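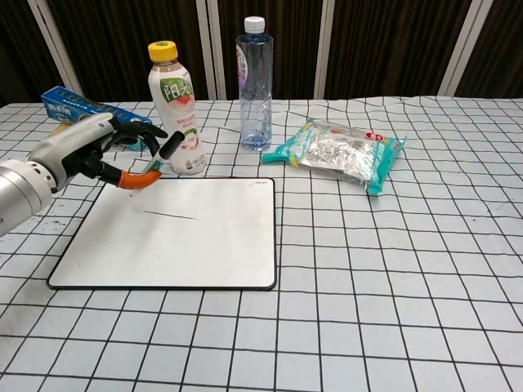
Jina Tabletop Whiteboard

Item 516
Sold by Zellgate

A small dry-erase board for desks, kitchen tables and classrooms. The Jina is rectangular with rounded corners and a thin black frame. It has no stand and no feet, so it lies flat on the table and you can write on it the way you would on a pad of paper. A tablecloth underneath is fine.

Details

Surface: white, plain, no ruled lines
Frame: black
Marker: sold separately
Pack: single board, or school carton of 50
Warranty: 2 years on the writing surface

Markers

Any dry-erase marker will work. Fine tips are easier to read on a board this size. We stock the Vávra marker in 9 colors. Do not use permanent or paint markers. If it happens by accident, go over the mark with dry-erase ink and wipe both off together.

Cleaning

Wipe with a dry cloth after use. Faint gray smudges are normal on a board that gets used a lot and come off with a damp cloth and a drop of dish soap. Let it dry before writing again. Avoid scouring pads. Ink left on for several weeks takes more rubbing.

Hanging it on a wall

The Jina is made for table use and has no holes in the frame. For a board that hangs, see the Flumholm, which comes with screws and a pen tray.

Shipping and returns

Single boards ship in a padded sleeve. School cartons go out by freight and need someone there to sign. Unused boards can be returned within 50 days. Please keep the film on the surface until you are sure you want to keep it.

Related items

Flumholm wall board
Vávra fine-tip markers
Felt eraser, small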